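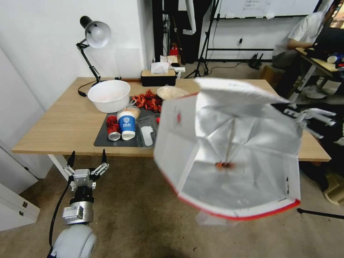 4 min read

Ticket 1779: Label printer drops off the network after every router restart
Status: Closed
Opened by: Kristine Lagman, Koutsoukos Catering Supplies
Product: Kesine label printer, Tradari order system
Last updated: June 7, 2018

Original report

The label printer in our packing area stops printing whenever the router restarts. The printer itself looks normal. The green light is on and it feeds a blank label when I hold the button down. Tradari shows the jobs as "sent" but nothing comes out. If I turn the printer off and on, sometimes it comes back and sometimes it doesn't.

We have had this since January, when our internet provider swapped the router over. Before that it ran for more than a year without trouble. We are on Tradari, installed on one Windows 10 computer at the front counter. The printer is plugged into the wall socket for the network, not on wireless.

This morning it stopped with 49 labels in the queue. I deleted the queue and sent them again and now I think some orders have been labelled twice.

Reply from support

Thanks for the detail. Before changing anything, please print the network page from the printer. Turn it off, hold the feed button, turn it on, and let go when the light flashes orange. Send us the line that says IP address, and the line under it that says either DHCP or Static.

Please also open Printers in Tradari, click the printer's name and tell us what is in the Address box.

Don't resend any more jobs for now. A job marked "sent" has left Tradari but may still be waiting in the Windows queue, so resending it can give you two copies.

Customer

Network page says the address ends in .49 and the next line is DHCP. In Tradari the Address box has the same number but ending in .2.

I didn't set that up. It was done by the bloke from Firkness who put in the counter computer.

Reply from support

That explains it. The printer asks the router for an address each time the router restarts, and it is being given whatever is free. Tradari is still sending to the old one. When it "comes back" after a power cycle, it has happened to pick up the old address again.

You can fix it by reserving an address in the router:

1. Log in to the router from the counter computer. The address and password should be on the sticker underneath.
2. Find the list of connected devices. It may be called Clients or DHCP leases.
3. Find the printer. The MAC address has to match the one on your network page.
4. Choose Reserve and save.
5. Restart the printer, then print the network page again and check the address has stayed the same.
6. Put that address into the Address box in Tradari and click Test.

Customer

Got as far as step 4. The Reserve button is greyed out. I tried it in both Chrome and Edge and it was the same. I also changed the address in Tradari to .49 and the test label printed, so we can at least get today's orders out.
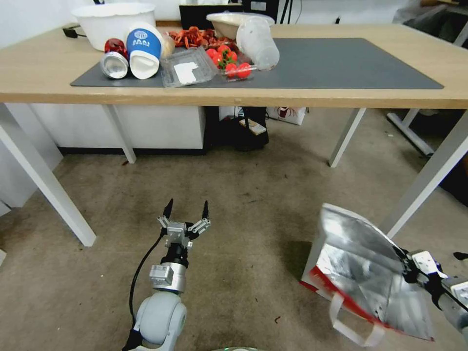

I rang the internet provider as well and was on hold for most of lunch. They said the router is fine and it's a printer problem.

Reply from support

The greyed-out button usually means you are logged in with the basic account. On that model there is a second login for the administrator, and the provider can give it to you if you ask for the admin password specifically. You don't need them to look at the fault.

If they won't release it, we can set a static address on the printer instead. It would need to be outside the range the router hands out, so please send us a screenshot of the DHCP page first.

Customer

Got the admin password on the second call. Reserve worked straight away. I restarted the router, waited for it to come up, then printed the network page and it still ends in .49. Sent a test from Tradari and it printed.

Can you tell me how to find out which orders were labelled twice?

Reply from support

In Tradari go to Reports, then Print History, and tick "Show repeats only". Any order sent more than once has a number in the last column. It counts what was sent, so check against the actual labels before you throw anything out.

Customer

Found them. Two orders had doubles, both still on the shelf. I've pulled the spare labels off.

Restarted the router again after closing and it's still printing. Happy for this to be closed.

Support note

Closed at customer's request. Cause: printer on DHCP without a reservation after router replacement. Related ticket: 541, same router model. Request made to add the admin login step to the help page for network printers.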